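Section 6: Setting Up and Charging Your Fernen Golf Cart Battery

Welcome back, and if you have come straight to this section without reading the others, we quite understand – most people want to get out on the course. All we ask is that you read this one from start to finish before you plug anything in. The steps apply to the Fernen two-seat cart with the Karimi battery pack. If you have the older Wivham pack (it has a gray handle on each end), please use the yellow booklet that came with it, as the charging times are different.

Before you begin

Park the cart on level ground, under a roof if you can, with enough room to lift the seat all the way up. A garage or a carport is ideal. You will want a dry cloth, the charger, the key, and the small wrench from the tool pouch under the dash.

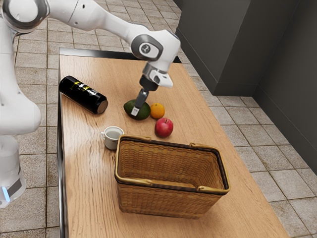
It also helps to take off your watch and any rings before you start. Please do this even if you only mean to have a quick look under the seat, as quick looks have a way of turning into longer ones.

CAUTION: Never lay tools on top of the battery pack.

Connecting the pack

1. Turn the key to OFF and take it out. Put it in your pocket, where nobody else can borrow it.

2. Set the parking brake by pressing the upper part of the brake pedal until it clicks.

3. Move the direction switch to the middle position (N).

4. Lift the seat from the front edge and fold it back until the prop rod drops into its slot. Give it a gentle push to be sure it is holding.

5. Find the Tow/Run switch on the passenger side and set it to TOW. Leave it there until you reach step 9.

6. Wipe both battery terminals with the dry cloth. New carts sometimes have a thin film of grease left from the Pukdale plant, and a little of it does no harm, but a clean terminal makes a better connection.

7. Fit the red cable to the terminal marked with a plus sign, and then the black cable to the one marked with a minus sign. Tighten each nut with the small wrench until it is snug. You don't need to lean on it!

8. Pull the red rubber cap down over the plus terminal.

9. Set the Tow/Run switch back to RUN, lift the prop rod out of its slot, and lower the seat.

Note: You may hear a soft click when you go back to RUN. It comes from the main relay and is quite normal.
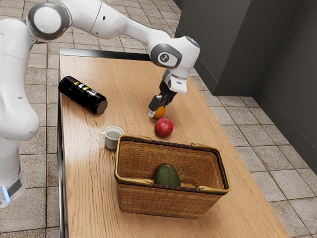
Fig. 2. Robot arm positioned over table.

The first charge

Your pack leaves Pukdale with only part of a charge, so please give it a full one before your first round, however tempting the weather may be.

1. Plug the charger into a grounded wall outlet. Do not use an extension cord.

2. Open the flap below the driver's seat and push the charger plug in firmly, with the notch facing up.

3. Wait for the amber light on the charger. If it doesn't come on within a minute, take the plug out and try again.

4. Leave the cart alone until the light turns green. A first charge takes nearly 6 hours – overnight is the easiest way to manage it.

5. Take out the charger plug first and then unplug the charger from the wall.

CAUTION: The cart will not drive while the charger is connected, but please don't test this. Tugging on the cord can damage the socket, and that kind of damage is not covered by your warranty.

Looking after the pack

After an ordinary round, put the cart on charge the same day, even if the gauge still shows plenty left. Over the winter, top it up once a month and keep the Tow/Run switch at TOW in between. The Karimi pack is built for 3,000 charges, and good habits in the cold months will help it along.

If the charger light flashes red, unplug everything, let the pack rest for 2 hours, and start again from step 1 of the first charge. Should it flash red a second time, call your Fernen dealer and have the serial number handy. You will find it on the silver plate inside the glove box.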